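Setting up the two-arm sim for Undeck club night

Okay, so you've installed the simulator and loaded our club's starter world. Nice! Before you write any code, open the settings and change the random seed to 264 (Vasanthi Kotian picked it and we all use it, so our runs match). Then set the step limit to 3,000 and hit reset.

Next, jog each arm by hand with the sliders. Go slow! I spent my first evening in the club swinging one elbow into the other arm, over and over.
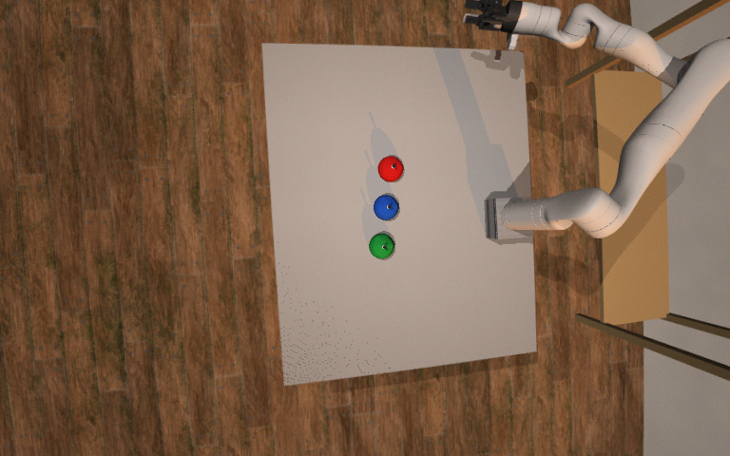
Once you're comfortable with the sliders, save your start pose and give it a name you'll remember. Mine are all called "test", please don't do that. Now write your first move: red cylinder only, straight up, straight back down. If the arm stops at step 83 with a joint limit error, your start pose is too stretched out, so bend the elbow more and save again.

Stuck? Send your log to Vignesh Nair before the June meetup.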